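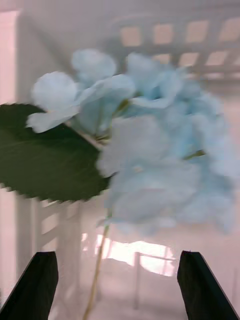 *Pale blue artificial hydrangea.*

## Tiltby moves to two days

The organizers of the Tiltby computing conference have announced that next November's meeting will run two days, down from three, and will again be held in Broltitora. They call the new format "focused." The registration fee has not been focused at all and stays at 418 dollars.

Of 216 papers submitted last time, 40 were given as talks. The rest of the accepted work went to posters, in a hallway, during lunch. We're told the shorter program will "deepen exchange between authors and attendees." Maybe. We would like to see the room plan first.

The call also promises a new industry track, sponsored by Grikton, with its own reviewers. How those reviewers will be picked is left out, and so is any word on whether track papers go into the main proceedings. Members thinking of submitting should ask before they write anything.

Paper submission moves to the Tawhiri system, which lost several uploads at the spring workshop. Keep your confirmation email. The portal opens on a Thursday at 9 a.m., Broltitora time.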